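Forums > Kitchen & Dining > Storage > Chopsticks: up or down?

heike_reinholz
Settle something. Chopsticks in the holder: tips up or in a drawer? My sister-in-law Roswitha says standing them up on the table makes the place look like a noodle counter. I like a noodle counter.

dimthorpe28
Drawer. Dust lands on whatever points at the ceiling.

lasteo
Dust lands on the people who own drawers too. Get a holder with holes in the sides so they can air out, and put it where you eat. Mine's beige, on the red blossom tablecloth:

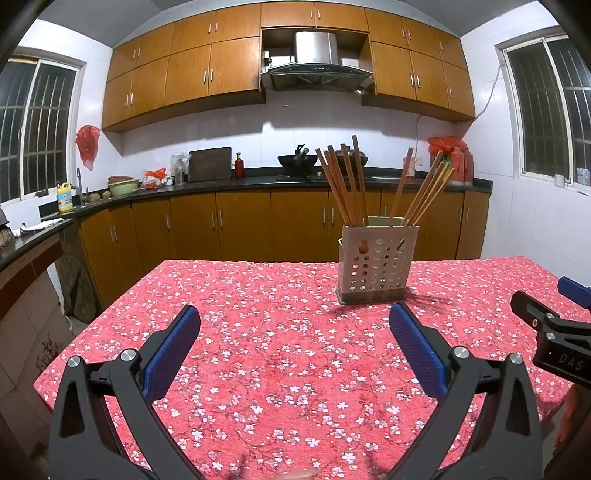 Re: Chopsticks: up or down?

dimthorpe28
Fine, the holder's decent. I'd still move it next to the stove and give the table back to the food.

firkora
Next to the stove they get greasy. I did that for 2 years and every pair felt like it had been fried.

heike_reinholz
Table it is, then. Roswitha has been informed and is bringing her own fork.

Recent threads
Wok lids that fit
Potatoes on the counter in August
Best cloth for a sticky countertop
Who keeps 15 jars?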